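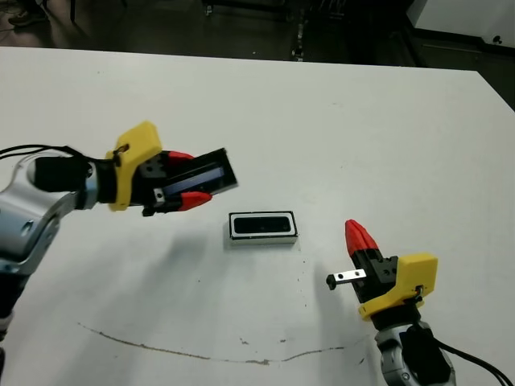
Travine two-piece box, white with black lid: six months on the table

I have bought more little boxes than any grown woman needs, so take this as coming from somebody with a drawer full of them. The Travine is the one I kept out. I ordered it in December from the Fendton shop, meaning to give it away, and then I opened it to check it over and that was the end of that plan.

It's a small rectangular box, white around the sides and black on top, with an oval opening set into the black and a thin white line running around the edge. The lid is a separate piece, a dark one with a black frame and a blue-gray panel set inside it, and it lifts right off. No hinge! I was doubtful about this, having loved a hinged box for years (the old Figueiredo, which finally snapped on me after I dropped it down the back steps), but I've come around. You can take the lid away completely and leave the box open while you work, and there's nothing flopping backward and tipping the whole business over.

I keep mine on the white table in the back room, where I do my mending and my letters, and it holds buttons, a thimble, the stubs of tailor's chalk I can't bring myself to throw out. The oval is a nice shape for fingers. I can reach in and pinch out one shirt button without emptying the lot, though anything as small as a seed bead does like to hide up in the corners, and then you have to turn the box over and give it a tap.

Now for the grumbles. The black top shows every bit of lint, and if you sew you know how much lint that is. I wipe it with a barely damp cloth and it looks fine until lunchtime. The lid also goes on a touch snug. Mine has eased up with use, but my hands are stiff first thing in the morning and for the first few weeks I was muttering at it. I wish they sold it in a longer size as well, one that would take a proper pair of scissors.

I paid 18 dollars, plus shipping, and that felt like a lot for something this small. The Jidton box my sister swears by is cheaper and comes in more colors, and if you only want somewhere to drop your keys I'd get that one and be happy. For a work table, where you're in and out of it all afternoon, I'd pay the extra again.

Four stars from me, and I've already ordered a second one for the stamps.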